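검색어를 입력하세요
검색 초기화 | 상세 검색

브린데오 시민 축구 리그, 새 시즌 경기 기록원과 구단 소식 담당을 모십니다

안녕하세요, 브린데오 시민 축구 리그 운영국입니다. 여름 내내 잔디 걱정, 심판 배정 걱정, 유니폼 색 겹치는 걱정으로 시간을 다 보내고 나니 어느새 새 시즌이 코앞이네요. 지난 시즌에도 경기장을 찾아 주신 분들, 비 오는 날 우산도 없이 난간에 매달려 목이 쉬도록 응원해 주신 분들께 먼저 고맙다는 말씀을 드리고 싶습니다. 여러분 덕분에 저희 같은 작은 리그도 또 한 해를 굴러갑니다.

이번 공고는 조금 길어요. 함께 일할 분을 찾는 글이라 이것저것 미리 말씀드리는 편이 서로에게 좋겠다 싶어서 쓰다 보니 이렇게 되었습니다. 차 한 잔 옆에 두고 천천히 읽어 주세요.

저희가 찾는 자리는 두 가지입니다. 하나는 경기 기록원이고, 다른 하나는 구단 소식 담당입니다. 둘 다 시즌제 시간 근무이고, 원하시면 두 자리에 함께 지원하셔도 괜찮습니다. 다만 같은 시간에 열리는 경기의 기록과 취재를 한 사람이 다 맡는 일은 없도록 배정하고 있어요. 예전에 한 번 그렇게 했다가 기록지에는 교체 선수 이름이 빠지고 기사에는 득점자가 바뀌어 나가는 바람에 양쪽 구단에 사과 전화를 돌린 적이 있거든요.

경기 기록원은 이런 일을 합니다

새 시즌에는 모두 11개 구단이 참가합니다. 홀수라서 라운드마다 한 팀은 쉬게 되는데, 기록원 일정도 여기에 맞춰 짭니다. 기록원은 킥오프 한 시간 전에 경기장에 도착해 양 팀 출전 명단을 받고, 등번호와 이름을 선수 등록부와 맞춰 봅니다. 경기 중에는 득점과 도움, 경고와 퇴장, 교체 시각을 적고, 하프타임에 대기심과 한 번, 경기가 끝난 뒤 주심과 한 번 더 확인합니다. 주심 서명을 받은 기록지는 당일 밤 9시까지 운영국으로 보내 주시면 됩니다.

지난 시즌 저희 리그에 등록된 선수가 594명이었습니다. 이 숫자만 들으면 겁이 나실 수도 있는데, 한 경기에서 챙길 이름은 그중 일부이고 몇 라운드만 지나면 얼굴이 눈에 익습니다. 사본 유나이티드에는 성이 같은 수비수가 세 명 있어서 처음에는 누구나 헷갈려 합니다. 그럴 때는 등번호를 먼저 적고 이름은 나중에 채우세요. 저희 기록원들이 오래 써 온 방법입니다.

축구 규칙을 전부 외우고 계실 필요는 없습니다. 그래도 오프사이드가 무엇인지, 경고 두 번이 왜 퇴장이 되는지 정도는 알고 오시면 첫날이 훨씬 편하실 거예요. 글씨는 예쁘지 않아도 좋으니 다른 사람이 읽을 수 있게만 써 주시면 됩니다. 연필보다는 볼펜을 권하고, 여벌로 하나 더 챙겨 오세요. 추운 날에는 볼펜이 잘 안 나옵니다.

구단 소식 담당은 이런 일을 합니다

구단 소식 담당은 매주 라운드가 끝나면 경기 결과를 모아 짧은 소식지를 만듭니다. 경기마다 서너 문장이면 충분하고, 여기에 한 주의 이야깃거리를 하나 골라 덧붙입니다. 무실점 기록을 이어 가는 골키퍼 이야기도 좋고, 통산 200경기를 채운 노장 이야기도 좋고, 원정 버스를 놓쳐서 택시를 타고 온 주장 이야기도 (본인이 허락한다면!) 좋습니다. 저희 독자들은 순위표만큼이나 이런 이야기를 좋아하세요.

소식지 편집은 마리크루스 아레야노 편집장이 맡고 있습니다. 원고를 보내시면 대개 그날 안에 답을 드리고, 고칠 곳이 있으면 왜 고치는지도 같이 적어 보냅니다. 글을 처음 써 보시는 분도 걱정하지 않으셔도 됩니다. 다만 한쪽 구단만 편들어 쓰시면 곤란하고요, 진 팀 선수와 가족도 같은 글을 읽는다는 점은 꼭 기억해 주셨으면 합니다.

근무 조건

두 자리 모두 근무 기간은 개막부터 시즌 최종 라운드까지입니다. 기록원은 한 달에 두세 경기를 기본으로 맡고, 소식 담당은 매주 한 번 원고를 냅니다. 기록원에게는 경기당 수당과 교통비를, 소식 담당에게는 원고료를 드립니다. 금액은 면접 자리에서 표로 보여 드리고 있어요. 큰돈은 아니지만 밀린 적은 없습니다.

홀리데이 구장과 테타르 운동장은 버스가 일찍 끊기는 편이라, 저녁 경기에 배정되신 분은 운영국 차량으로 가까운 역까지 모셔다드립니다. 우비와 기록판은 저희가 준비합니다. 경기 뒤 간단한 식사도 있습니다. 메뉴는 구장마다 다른데 홀리데이 구장의 국수가 평이 제일 좋습니다. 알레르기가 있으시면 지원서에 적어 주세요.
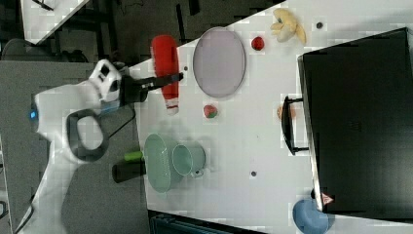
빨간 병과 연보라색 타원형 접시가 놓인 흰 테이블

이런 분이면 반갑겠습니다

약속 시간을 잘 지키시는 분, 그리고 모르는 것을 모른다고 편하게 말씀하실 수 있는 분이면 좋겠습니다. 나이와 전공, 경력은 보지 않습니다. 학생도 환영하고 은퇴하신 분도 환영합니다. 특정 구단의 오랜 팬이셔도 지원하실 수 있습니다. 기록원이라면 그 구단 경기에는 배정하지 않으니 미리 알려만 주세요. 현재 리그에 선수나 코치로 등록되어 있는 분은 아쉽지만 이번에는 함께하기 어렵습니다.

지원 방법

지원서는 자유 양식입니다. 이름과 연락처, 지원하는 자리, 나오실 수 있는 시간대를 적어 주시고, 기억에 남는 경기 하나를 골라 짧게 이야기해 주세요. 프로 경기여도 좋고 동네 공터에서 본 경기여도 좋습니다. 소식 담당에 지원하시는 분은 이 글을 한 쪽 분량으로 조금 더 길게 써 주시면 됩니다. 따로 글 견본을 내실 필요는 없습니다.

지원서는 리그 누리집의 참여 게시판에 올리시거나 운영국 사무실로 직접 가져오시면 됩니다. 사무실은 오전 10시에 열고 오후 6시에 닫습니다. 점심시간에는 자리를 비울 때가 있으니 문 옆 우편함에 넣고 가셔도 됩니다. 게시판에 올리실 때는 비공개 표시를 꼭 확인해 주세요. 작년에 연락처가 그대로 공개된 분이 계셔서 저희가 급히 가려 드렸습니다.

서류를 읽은 뒤 한 분 한 분께 전화나 문자로 결과를 알려 드립니다. 면접은 삼십 분 정도이고, 기록원 지원자는 지난 경기 영상을 잠깐 보면서 기록지를 직접 채워 보시게 됩니다. 다 맞히셔야 하는 시험이 아니니 편한 마음으로 오세요. 선발되신 분들은 개막 전에 반나절 교육을 받고, 첫 경기는 경험 있는 기록원과 둘이서 들어갑니다.

모집은 자리가 찰 때까지 계속하되, 늦어도 11월 말에는 마감합니다. 궁금한 점은 참여 게시판에 남겨 주시면 운영국에서 답변드리겠습니다. 긴 글 끝까지 읽어 주셔서 고맙습니다. 경기장에서 뵙겠습니다.

브린데오 시민 축구 리그 운영국 드림

최근 글
새 시즌 라운드별 휴식 구단 안내
테타르 운동장 주차 구역 변경
사본 유나이티드 유소년반 추가 모집
선수 등록 서류, 자주 빠뜨리는 항목
홀리데이 구장 저녁 경기 입장 시간

소식지 구독
매주 라운드 결과와 구단 이야기를 이메일로 보내 드립니다. 구독은 언제든지 해지하실 수 있습니다.
이메일 주소 입력 | 구독하기

이 누리집은 더 나은 이용 환경을 위해 쿠키를 사용합니다. 동의 | 설정 변경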